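Subject: Re: [handheld-demos] Jaw width at episode start
From: Jaanus Vaher
To: handheld-demos list

Deividas Siliņa wrote:
> We are seeing drift in the opening width between episodes.
> 13 of 206 demonstrations in the Grondale set start with the
> jaws part closed. Do you trim these or throw them out?

We trim. An episode begins at the first sample where both grippers read fully open, and anything before it is dropped. The loss is up to 2 seconds per episode.

On the Plirance bench the operator opens both hands over bare table before reaching for the part. The wrist view at that point:
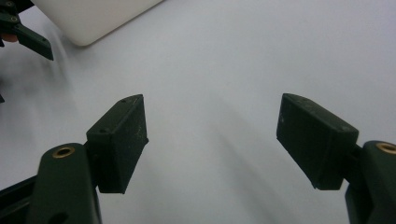
Deividas replied off list that trimming would not help him, as his two width channels are logged on separate clocks and the right one lags. He asked whether we resample before or after the cut.

Before. Resample both channels to the camera timestamps, then look for the open state — otherwise the cut lands on a different sample for each hand. The Clilby converter does it in the wrong order by default. Set the order in the config file and rerun from the raw logs.

Jaanus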